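I quit working after dinner

For most of last year I was the person who answered emails at 9:40 at night. I wasn't getting paid extra for it and I'm pretty sure no one had asked me to. The laptop was there, I was there, and one thing led to another. My sister called it "your second shift" and I'd laugh and keep typing with the phone wedged under my ear.

What finally got me was soup. I'd made a big pot of potato soup in December, the good kind with marjoram that Štěpánka Ševčík taught me when we shared an apartment on Dilley Street, and I ate two bowls of it while fixing a spreadsheet. When I went to wash up I couldn't have told you what it tasted like. Štěpánka would have been so offended!

So I made a rule. Work stops at six, and after six the work things are out of reach. I tried the softer versions first (notifications off, a timer, a little sign) and I walked right past all of them. I'm a person who will read the back of a shampoo bottle if it's in front of me. If the computer is open, I'm going to look at it.

The closing-up routine takes me a few minutes now. Lid shut, cords off, notebook in the drawer, lamp off, out of the room. I used to think people with routines like that were a bit much, and now I get grumpy if I have to skip a step.
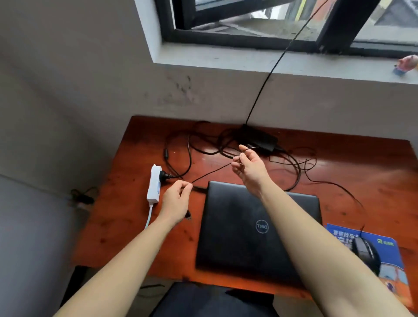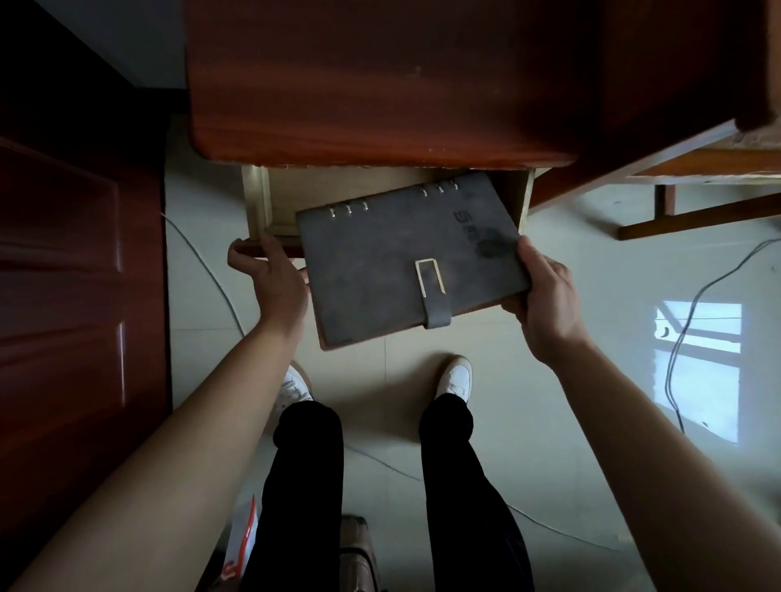
The first two weeks were awful, I'll say that. I kept drifting down the hall at seven or so like a dog checking its bowl. I had all this evening and no idea what to do with it, so I cleaned the oven. Then I cleaned the oven again. I watched an entire series about canal boats and I don't even like boats that much.

Then Jozefína Holub from downstairs asked if I wanted to walk with her after supper. She does the loop past the Havlíček bakery and back along the creek, rain or no rain, and she walks FAST. I'm taller than she is and I was puffing the whole way up the hill. She's 79. We talk about her tomatoes, her knees, my mother, whatever's going on with the parking. Some nights we hardly talk. I sleep better on the walking nights, and I've started picking up a rye loaf for the next morning if the bakery still has its lights on.

I've been reading again too. I'm on page 482 of a family saga I gave up on twice, and it's finally getting good, though I had to draw myself a chart of the cousins. There are 18 cousins and I think four of them are named after the same grandfather.

Did work fall apart? It did not, and I was slightly insulted. I told my manager at Briner that I'd be offline in the evenings and she said "oh, good" and moved on to the next thing. I'd practiced a whole speech! A few people still send things late, and I answer them in the morning with coffee, when I'm nicer anyway. There was one rough week when the Fleltlow orders got tangled up and I stayed on until eight for three nights. I let myself do it, and the week after that I went back to six.

I do cheat a little. My phone still has my calendar on it, and I look at tomorrow's meetings while I brush my teeth. I've thought about moving that off there as well but I also like knowing whether I need a clean shirt, so it stays for now.

A couple of you asked for the soup recipe last time I mentioned it. I need to write to Štěpánka first – she never measures anything and I've been guessing at the marjoram for years – but I'll put it up once I hear back from her. It freezes fine, by the way, as long as you leave the cream out until you reheat it.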